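## Peser 403 Frost Cover

Spunbond polypropylene row cover for low crops, seedbeds and cold frames. White, UV-stabilized, sold by the roll or pre-cut.

**Specifications**

| Item | Value |
|---|---|
| Roll width | 12 ft |
| Roll length | 800 ft |
| Pre-cut length | 19 ft |
| Edges | Reinforced, both sides |
| Color | White |

**Use**

Lay the cover over the bed in late afternoon, while the soil still holds heat. Leave slack for growth and weigh down all edges with soil, boards or sandbags. Hoops are optional for lettuce and spinach. Use them for tomatoes and peppers, where fabric touching the leaves can pass frost through to the plant.

Remove the cover from strawberries once they flower, at least during the day - bees cannot get under it. In windy locations, space the Ulau ground staples closer together on the upwind side.

**Storage**

Shake off soil, dry fully and fold. Keep out of direct sun. Covers put on in October for overwintered greens should be checked for tears after heavy snow.

**Ordering**

Pre-cut lengths ship from the Prasosdale warehouse every Thursday. Full rolls ship by freight and need a delivery address with truck access. For custom widths, contact Teodor Dumitrescu at the sales desk.

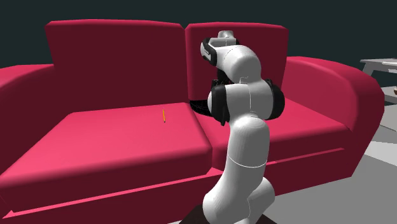
*Red two-seat sofa, computer rendering.*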